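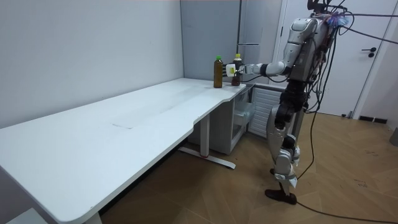 May – Belhaj Working Papers on Shared Space

3.2 Where the bottles end up

I kept a desk log for this part of the study, and I'll admit I got pretty attached to it! We had 461 entries for drinks left on shared desks at the Villow site, and the thing that jumped out was corners. People (me included) love a corner. A bottle goes at the far end of the desk, a second one joins it, and the whole middle stays bare for laptops that never come. Of the 461, 128 were within a hand's width of a corner – way more than I'd guessed.

Cap color came up too. With dark drinks, the cap was often the only thing my coders could tell apart from across the room, so we logged green and yellow as separate codes.

Figure 4. Green-capped bottle of dark brown liquid at the front right corner of the white table.

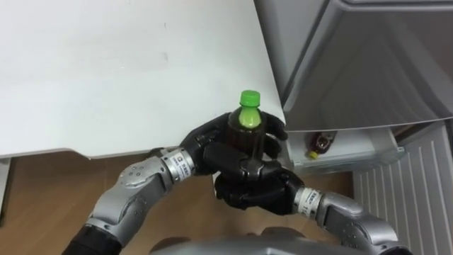 3.3 Coding the corners

We called it a corner if the base sat within 40 mm of both edges. Fussy, I know, but my first try at "near the edge" gave us a different answer every time we went back over the log.

Related papers
Mugs, lids and meeting rooms: the Brivberg log
Ninosum desk codes, second version

Contact the series editors | © Belhaj Working Papers | Back to top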